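Filed under: Robots, Workshop Notes
4 min read

The wiring on the right arm is finally finished, so I can get back to writing these up. The last post was in April and it ended with the arm drooping every time the gripper closed. A few people asked what the cause was. It was a connector at the elbow that had been crimped badly, by me, and every time the joint passed a certain angle the supply voltage sagged and the controller reset.

I found it by leaving the meter on and moving the arm by hand in small steps. It took most of an evening. The replacement connector came from Pacheco, the electrical surplus place across from the bus depot in Trallville, and cost 2 dollars. I bought four.

For anyone new, the robot is a humanoid I've been putting together and rewiring at the Fusness workshop, where I rent a shelf and some bench time. Lately it has been at my house, because the workshop floor is rough concrete and I wanted tile and carpet for testing. I call the control software Clument, after the street I lived on when I started it. It isn't very clever. It takes a list of arm positions, smooths out the path between them and watches the motor current for anything strange.

The two arms don't match. The left has a hand with fingers, the right has a plain two-finger gripper. I had planned on two hands, but the gripper is so much easier to work with that I keep giving it the real jobs. With the hand I have to think about what each finger is doing. With the gripper there is one number for how far open it is and one for how hard it squeezes.

The current job is dusting. I picked it because a duster weighs almost nothing and can't hurt the furniture much if the arm goes somewhere silly. The trouble is the handle. It's thin and smooth, and a light grip lets the whole thing rotate as soon as the feathers drag on something. My first grip setting was 35 percent. I went up in small steps and settled on 52, which holds without the motor getting warm.
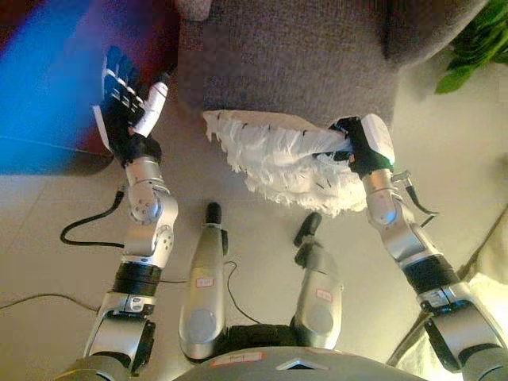 Reach is the next problem. With both arms up, Clument has to keep the duster clear of the left hand, and at the moment it does that by treating the duster as a fat cylinder stuck to the gripper. The cylinder is too big. It rules out a lot of moves that would be fine, so the arm takes long detours to get to places right in front of it. I'll try a short cylinder for the handle and a cone for the feathers.

I also need to do something about the cables. I have a bag of clips and a length of sleeving, and I keep putting it off because every time I tidy the cables I end up changing one of them the next day.

The log from the last full run has 362 lines in it and most of them are the same warning about the wrist being close to its limit. I think the limit is set too tight in the config - it's left over from the old wrist, which had less travel. I'll fix that before the next run so I can see the warnings that matter.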